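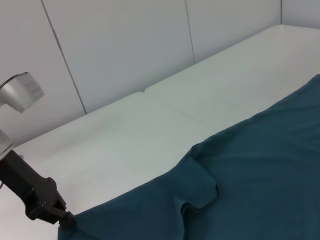 Oi, gente, boa tarde! (Esperar o pessoal do fundo sentar.)

Começar pela pergunta do ciúme: quem aqui já olhou o celular do outro? Não precisa levantar a mão, hein! Contar a minha história com o Sampaio — a versão curta, a comprida leva 14 minutos e eu sempre me perco.

Depois, a diferença entre sentir ciúme e cobrar por ele. Sentir, todo mundo sente. O problema começa quando eu peço prova: foto, localização, senha. Aí a conversa vira interrogatório e ninguém sai mais tranquilo, nem quem pergunta.

Ler o trecho da carta da Ese Dauda (ela autorizou, dizer isso antes). Pausa. Beber água!

Exercício em duplas, 4 minutos: completar a frase "quando você demora a responder, eu imagino que…" — quem escuta só escuta, sem se defender.

Se sobrar tempo, falar de ex nas redes sociais. Se não sobrar, pular direto para as perguntas e lembrar do grupo de junho, as inscrições ficam na mesa da entrada.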